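About Putau

I'm Florante, and Putau is me, Ivan Polishchuk and a robot arm we're teaching to build a burger (toy ones, mostly for our sanity!).
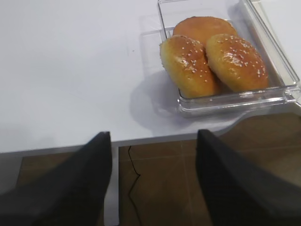 We started in March in my spare room and now share a workshop with 9 other benches.
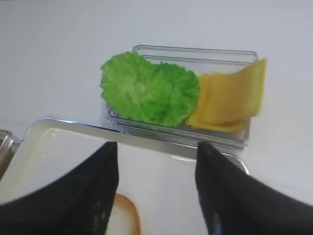
Can I come and see it?
Wednesday evenings are best, just knock.

Fedir does our wiring and has strong feelings about cable ties.

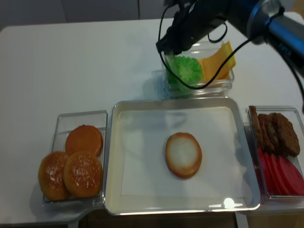
The arm over the lettuce and cheese

We're on gripper finger design 25 now, and I still want to redo the tips.
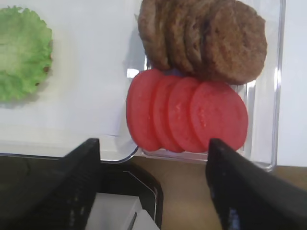 Hnat keeps the parts list, so write to him if you'd like a copy.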